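Chapter 4
Who Watches the Lender?

Every bank in this book will tell you that it manages risk. It will say so in the annual report, usually near a photograph of a bridge. What the report is less keen to discuss is whose risk is being managed, and who picks up the bill when the managing goes badly.

Consider Pelletier, a mid-sized lender in the port town of Clakholm. For years it did the dull things banks do: it took deposits, made mortgages and sponsored the regatta. Then it discovered equipment loans, in which a company borrows to buy machinery and the machinery itself stands as security.

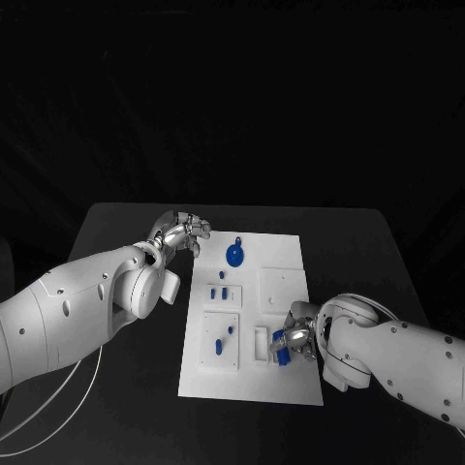

Figure 4.1 Two white robot arms over a dark table.

Pelletier lent freely against such assets and then sold the loans, in bundles, to a fund called Fustis. The fund paid cash. The bank booked a fee and lent the cash out again. So far this is ordinary securitization, and you met it in Chapter 2.

The trouble lay in who owned Fustis. Its largest investor was Stelden, a holding company that also owned 30 percent of Pelletier. Risk had left the bank by the front door, walked once around the block and come back in through the kitchen.
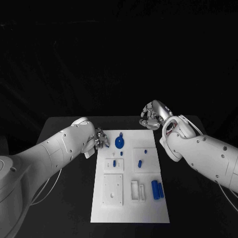 When borrowers began missing payments in May, Fustis stopped buying. Pelletier was left holding new loans it had never meant to keep, with capital set aside for very few of them. Its shares fell 15 percent in a day. Management expressed surprise, a thing management does well.

The regulator had seen the paperwork all along. Each document was in order, and each had been read by a different department.

In this chapter we look at how supervisors try to follow risk once it leaves a balance sheet. We begin with capital rules, the oldest tool and the one banks complain about most. Section 4.1 defines the terms.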